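Hunerix Hand-Held Gripper Kit — for teaching by demonstration at home

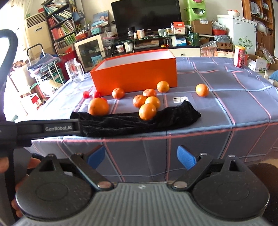
The two-fingered gripper over a table of oranges, mandarins and cherry tomatoes, with the orange box behind them.

We started lending out this kit in February, and it has become the piece of equipment people write to us about most, which pleases us no end! You hold the gripper yourself, do an ordinary household job with it, and the recordings go towards training an arm that has never set foot (so to speak) in your living room.

The method behind it comes from Soo-ah Maeng and Min-kyu Chae, who wanted to know whether a robot learns tidying better from one very neat table or from plenty of lived-in ones. They collected 1966 demonstrations of fruit being put into boxes, spread over 24 homes, and trained the same policy in two ways: once on a single home with many repeats, and once on all the homes with only a few repeats each. The mixed set did clearly better on tables it had never met, particularly where the cloth was patterned or small fruit sat close against large. It still struggles with cherry tomatoes, we're sorry to say, and Soo-ah is working on those now.

What comes in the kit
Hand-held gripper with two fingers
2 spare blue fingertip pads
Charging lead and carry case
Printed task cards, fruit and kitchen sets

Getting good recordings
Leave the room as you normally live in it. Move at the pace you'd use for putting shopping away, and let the fingers open fully before you reach for the next piece. If you drop something, carry on and pick it up — those recoveries turned out to be some of the most useful material in the whole study.

Lending and support
Kits go out from our Jirnmont store for 2 weeks at a time, and you're welcome to ask for longer. Recordings can be sent back with the kit or uploaded through your Kidora account.

Page last updated May 21, 2025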